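Produce Stand Pilot: Interim Report
Prepared for the Fakhoury fund, May 19, 2021

The fund asked for a plain account of where the practice stand at Gremthorpe has got to, so I will start with what I can't tell you. I can't tell you that the stand teaches anybody how to set out vegetables. We have had it since April and it is well liked, but being well liked was not among the aims in the grant letter.

What was bought. The larger part of the first payment, $500, went to Fluver for the crates and the stepped base they sit on. The artificial vegetables came from Farov and cost $304. Both orders arrived complete. The crates are light, unfinished wood with slatted sides, and I have no complaint about how they are made. I do have one about how they sit. The supplier's sheet says the tilt "invites the eye." It also invites the potatoes, which are small and smooth and end up wherever the slope sends them unless they are heaped against something.

How it is being used. A session has two halves, stocking and picking. In the first, the trainee fills the crates from a basket, working to a written order. In the second, the order is reversed and the trainee picks a customer's list back out. We have run 53 sessions. Picking goes quickly. Stocking is slow and the results vary more than I expected, mostly because the written order says what goes in which crate and leaves out how it should look when it is done. Squash looks after itself. Two pumpkins and a couple of striped ones fill a crate, and hardly anyone can make that look bad. The small stuff is where the trouble is. Chilies and carrots get tipped in together and stay that way, and on a red heap like that it takes a second look to tell one from the other.

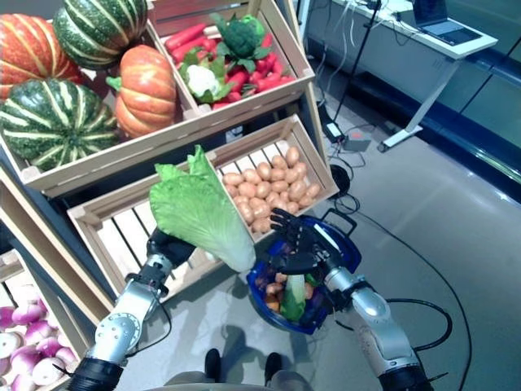 One reply to the draft of this report, from the Gremthorpe side, was that mixing the reds is how a real stand looks by the middle of the afternoon, and that trainees who only ever see tidy crates will be lost in a shop. The same reply asked for more leafy items, on the grounds that lettuce is the first thing a customer picks up and puts back in the wrong place.

I take the second point and have doubts about the first. If the mix is deliberate, it should be in the written order. At present it happens because sorting is dull, and I would not want us to call that realism after the fact. On leaves, the Farov lettuce is a fair likeness, but artificial lettuce doesn't wilt, and judging what has wilted is half the job with the real thing. Buying more of it will not fix that.

Against the aims in the grant letter:

Stand in place and in regular use: met.
Written stocking order: drafted, needs another pass. It should cover the half-empty crate, which trainees currently leave bare at the front with the stock pushed to the back.
Evidence of improvement between first and later sessions: not met. We timed the sessions but did not score the finished crates, so all we can show is speed. Speed is the least useful thing we could have measured — a fast, ugly crate counts as a success on our sheet.

What we ask for next. No further purchases of vegetables. We would like the second payment released for 2 things, a simple scoring sheet for the finished stand and a set of sessions using fresh produce alongside the artificial. If the fresh sessions show no difference, I will say so in the final report, and the fund can decide whether the stand earns its floor space.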